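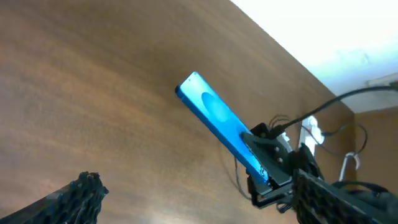 Gramora

Gramora is a daily word puzzle for mobile phones, designed by Yiran Deng and published by Groltent. Players are given nine letters and a short clue, and build a chain of words in which each new word borrows at least two letters from the end of the last. A finished chain must use every letter at least once. The game is much loved for its sly clues and for the way a hopeless-looking set of letters can suddenly fall open on a single word.

Origins

Deng first made Gramora as a paper game, played with cut-up index cards on long train rides to see family. The early version had no clue and no time limit, and a single chain could last for hours. Her friend Walid Hakim, a crossword setter, suggested the clue after getting stuck on a set that contained no E. He went on to write most of the puzzles for the first season and still edits the December holiday set, a wonderfully tough run that regular players look forward to all year.

The phone version opened on 11th November with a starting bank of 1332 puzzles, all written by hand. Groltent had wanted a computer to fill the bank, but Deng held out. The difference shows in play: the intended chain often tells a tiny joke when read from top to bottom, and many fans keep notebooks of the best ones.

Rules

A chain begins with any word of three or more letters made from the daily set. The next word must start with the last two (or more) letters of the word before it. From PLANET a player may go to ETCH, or to NETTED if the set allows it, and the longer overlap scores higher. Letters may be used again as often as needed. Proper names and abbreviations are not accepted.

The clue points toward the closing word of the chain, known as the anchor. Players may finish without finding it, but a chain that ends on the anchor is marked with a star. A perfect chain ends on the anchor and uses no word with an overlap of only two letters. Perfect chains are rare and a real thrill to land.

Word list

Gramora uses its own word list, started from an old school dictionary and added to by players ever since. Any player can propose a word, and Hakim reads the proposals himself. In one busy year nearly 2000 were sent in, many of them kitchen words, bird names and terms from knitting. Short words are the most fiercely argued over, as a single new three-letter word can open up dozens of fresh chains.

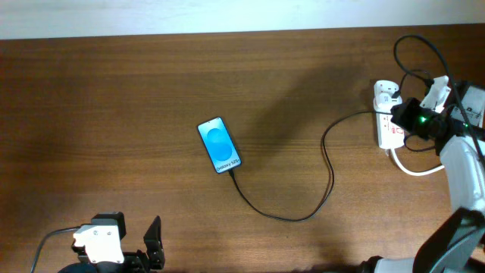

Swear words are accepted but never used as anchors. Spelling follows American use by default, with a setting that lets both COLOR and COLOUR stand.

Starcombe Cup

The main live event is the Starcombe Cup, held each winter in the seaside town it is named for. Players sit in pairs and share one set, taking turns to add a word, so a strong opening can be used against the person who made it. It makes for terrific viewing! The room stays quiet for minutes at a time and then bursts out laughing at a good anchor.

The highest score recorded at the Cup is 3003, reached in a final that ran to a second tie-break. The winning chain closed on the word LANTERN, and "lighting the lantern" has since become players' slang for any lucky finish.

Variants

Several spin-offs have grown up around the main game. Verschueren is a harder form, named after the player who thought it up, in which the chain has to loop back so that the last word feeds into the first. Back Porch is a gentle family version with no score, and Mirror Gramora builds the chain from the end, starting with the anchor.

See also
Word chain
Anagram
Word square
Crossword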